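Chapter 2

Who Called the Police? How Crimes Come to Light

Before you start

By the end of this chapter you should be able to explain the difference between a crime that happens and a crime that is recorded, describe how a report moves from a first phone call to a line in a table, and read a police press statement with a pencil in your hand and a few good questions in your head.

Opening case: the boats at Baminura

One June the small harbour town of Baminura woke up to a crime wave. At least, that is what the local paper called it. Outboard motors had been vanishing from the moorings, and the police log for the month showed 27 thefts where the month before had shown 2. The town council held a meeting, the paper ran the story on its front page, and a shop on the quay sold out of padlocks by lunchtime.

Then Venla Saarela, a young records clerk at the station, sat down with the log and started ringing people up. She asked every boat owner the same simple thing: when did you last see your motor? The answers were wonderful (for us, I mean, not for the owners!). Many of the motors had gone missing in the winter. Several had been gone for more than a year. The owners had shrugged, bought another one second-hand and told their neighbours, but they had never told the police.

So what changed in June? The harbour's insurer, Kerekes, had started asking for a police report number before it would pay out on a claim. Word went round the moorings in a matter of days, and people who had kept quiet for months queued up at the front desk to report what they had lost.

I love this case, and I have used it to begin my course for years, for the way it turns a dull table of numbers into a detective story of its own. There really were thieves in Baminura. Motors really were stolen. But the sudden jump in the log was made by boat owners filling in forms, and anyone who read it as a sudden jump in stealing was looking in the wrong month.

The long road to a number

Think about everything that has to happen before a theft is counted. Somebody has to notice that a thing is gone. They have to decide that it was stolen and wasn't lost, lent or left on a bus. They have to think it worth their while to tell the police, and then an officer has to agree that a crime took place and choose which kind. At each of these steps some cases drop out, and they don't drop out evenly. Cars are nearly always reported. Bicycles are reported far less often, and a purse taken from a café table less often still.

Criminologists call the missing cases the dark figure of crime. It is a splendidly gloomy name, and you will meet it again and again in this book.

How can we study something that was never written down? One way is to go and ask. In a victim survey, researchers knock on doors and ask ordinary people what has happened to them, whether or not they told the police. Dorottya Hegyi and Ottó Bakos did exactly this in the district of Grurnwood, where they spoke to 512 households. Between them, those households described 300 incidents in a single year. We will spend much of section 2.3 with their results, and with the interviews too, which are full of life: a man who reported his stolen ladder and never mentioned his stolen van, a woman who solved her own burglary and then invited the culprit's mother round to discuss it.

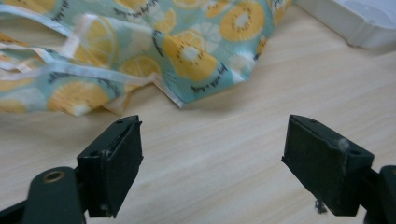

Surveys have gaps of their own, of course. People forget, or they remember an event clearly and put it in the wrong year. Some don't want to talk about what happened while the rest of the family is sitting in the next room. And a survey of households tells us very little about crimes against shops, or against people who have no home to knock at. Keep both sources in mind as you read on, the police log and the survey, and try asking of each one who had to speak up before this number could exist.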